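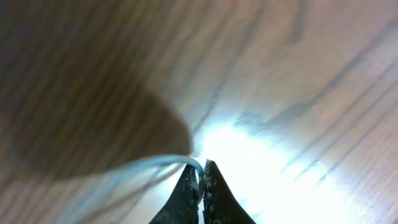
Does a collaborative-rated arm still need its own risk assessment? The rating covers the arm, and the assessment has to cover the application: tool, part, bench, and whoever is standing there.

Print this page | E-mail this page

Jun 1, 2025. Notebook, cell 2, cable handling.

Meenakshi sent round the Triltach checklist again. 20 items, most of them about signs and paperwork. I went through it at the bench and I'm not convinced. Item 3 asks if the gripper force is "safe." Safe for what? A fingertip and a thin cable want different limits, and the form has one box.

Pinch points: fingers nearly meet at the tips, so treat the closing gap as a hazard in its own right. Vangelis says the low force setting takes care of it. Show me a measurement. The last one in this book is from January, with different fingers on.

Glare off the wood by the fingertips is strong. The checklist has a line for lighting, but only for people's eyes. I'd add the wrist camera.

Speed cap stays at 200 mm/s with anyone inside the tape. Omprakash S. wants it raised. Not before the stop test is repeated and signed by two people.

To do: ask Mechthild which edition of the standard Triltach worked from. The form doesn't say.

Contact: Prirnon workshop office | © Prirnon | Back to top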